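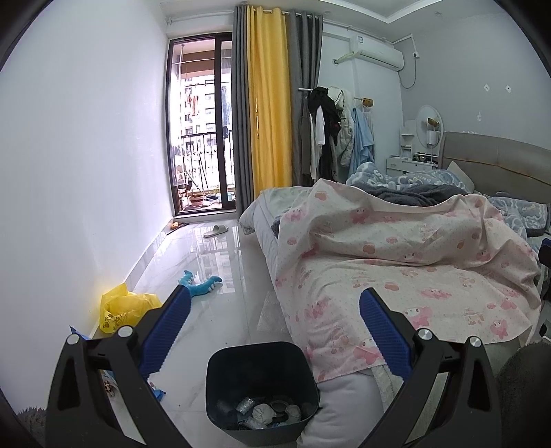
夹爪在收拾房间时突然松不开,或者夹住了不该夹的东西,最常见的原因是什么?

多数情况出在两处:一处是枢轴螺钉松动,两边夹爪受力不均;另一处是橡胶垫磨平以后,操作的人或程序用加大夹力来补偿,结果夹过了头。这次去Skanutberg参观,对方讲的那起故障,两样都占了。

Skanutberg是Flirov公司的家务操作测试点,在一栋旧厂房的二层,九月对外开放一个下午。报名的人先在楼下签安全须知,再领一副护目镜,头发长的要扎起来。我下午两点到,参观路线分三段:维修间、数据间、样板房。样板房放在最后,每次只放一小批人进去。

维修间先讲夹具。他们用的手持夹具和机械臂末端的夹具是同一套结构,两片夹爪,内侧贴带棱的橡胶垫,靠螺钉铰接。人手握着夹具在真实住家里干活,捡玩具,提塑料袋,把纸团丢进垃圾桶,记录下来的动作再拿去训练机械臂。编号113的那把夹具摆在工作台上,已经拆开。讲解员说它就是春天出问题的那一把,后来一直留着给新人看。

事情经过不复杂。113号在出事之前累计开合3,539次,中间只换过一次垫子。按规定,每用满一个班次要检查螺钉扭矩,检查表上也确实打了勾,可是打勾的人用的是手感,没有用扭矩扳手。左侧一颗螺钉退了不到一圈,左爪开始往外偏。操作员觉得夹不稳,就把夹力限值往上调了一档。这个限值本来应该由两个人确认才能改,软件里却没有锁,一个人点两下就能过去。

同一组参数随后同步到了样板房的机械臂上。机械臂当天的任务是把地上的软东西收进筐里。它夹起一只拖鞋,没有到位就判定滑脱,于是加力再夹,夹到了地毯边,然后继续往回拉。地毯连着旁边一个衣架的脚,衣架倒下来,砸在一名测试员的小臂上。急停按钮离他两步远,他被衣服挡住,没有够到,是隔壁的人听见声音跑过来按的。伤不重,淤青,当天去医院拍了片子,没有骨折。

我问为什么夹到地毯时没有自动停。讲解员翻出当时的记录曲线给我们看:力传感器有读数,也超过了报警线,但报警线和夹力限值绑在一起,限值一调高,报警线跟着往上走。这是设计上的毛病,换谁来操作都躲不开。他们后来把两个值拆开了,报警线写死在控制器里,现场改不了。

数据间没有什么可看的,几排屏幕,一台打印机。墙上贴着事故后的复查结果:翻查历史记录1,594条,其中夹力限值被单人改动过的都标了红。标红的条目没有公布总数,有人问,对方说还在核对。我觉得这一点应该说清楚,毕竟是开放日自己拿出来讲的事。

最后是样板房。机械臂那天是断电状态,只让看,不让碰。急停改成了拉绳式,沿着墙走一圈,人蹲在地上也能拉到。衣架用带子固定在墙上,地毯撤了。同行有位读者在Brilby做质检,他认为撤地毯不算解决问题,因为住家里总会有地毯。对方承认,带地毯的测试挪到了Cosgrove的场地,那边加了围栏,人不进去。

手持夹具这一头也改了规矩。橡胶垫按开合次数换,不再等到磨平;螺钉涂了防松胶,每颗画一道红线,线一错位就停用。扭矩扳手用绳子拴在检查台上,检查表上要填读数,打勾不算。参观的人可以试着读一次,我读出来的数和旁边的人差了一格,讲解员让我们重新读。

有两件事没有得到答复。一是其他测试点用的是不是同一版软件,讲解员说他不负责那一块。二是受伤的测试员后来是否回到原岗位,对方只说本人不愿意公开。后一个我没有再问。

想去的人注意几点:样板房里要换鞋套,地砖很滑;维修间可以拍照,数据间不可以;二层没有饮水机。从车站走过去要经过一段正在修的路,建议走东侧。下一次开放的时间还没有定。

联系我们 | 版权所有,转载请注明出处 | 返回顶部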